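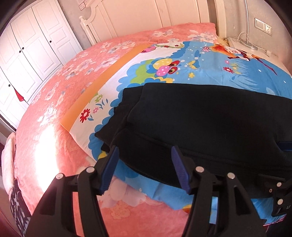 침구 교체는 Puna 침대 설명서에서 가장 간단한 항목으로 적혀 있으나, 그 말을 그대로 믿을 필요는 없습니다. 겹쳐 쓰는 시트는 만화 무늬 시트처럼 꽃무늬 커버 위에 비스듬히 놓이기 쉽고, 주황색 띠가 둘린 가장자리를 기준선으로 삼으면 그나마 방향을 잡을 수 있습니다. 이전 판에 있던 '4분이면 끝' 문구는 삭제했습니다.

4.1 시트 맞추기

1. 침대 위에 놓인 물건을 모두 내려놓습니다.
2. 아래 커버의 끝을 헤드보드 쪽으로 끌어올립니다.
3. 위 시트를 90도로 돌려 가며 긴 변을 찾습니다. 라벨의 '머리 쪽' 표시는 제품마다 달라 참고만 하십시오.
4. 모서리를 맞춘 뒤 가운데에서 바깥으로 쓸어 폅니다.

참고: Crabtree 주름 방지 스프레이를 권하는 안내문도 있습니다. 손으로 펴는 것보다 나은지는 확인하지 못했습니다.

주의: 협탁 위 스탠드의 전선이 시트에 걸리지 않게 하십시오.

4.2 침대 위에 물건을 둘 때
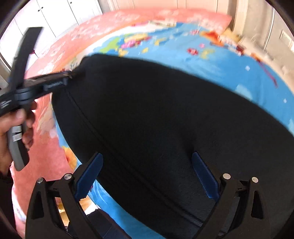

그림 2. 어린이용 무늬 침구 위의 검은색 패드형 물건

1. 부피가 큰 물건은 시트를 다 편 다음에 올립니다.
2. 옮길 때는 끌지 말고 들어 올립니다. '끌어도 밀리지 않는 원단'이라는 광고 문구는 믿지 않는 편이 좋습니다.
3. 물건을 치운 자리의 주름을 다시 폅니다.

개정 2026-10-17, 검토 Sandra Kershaw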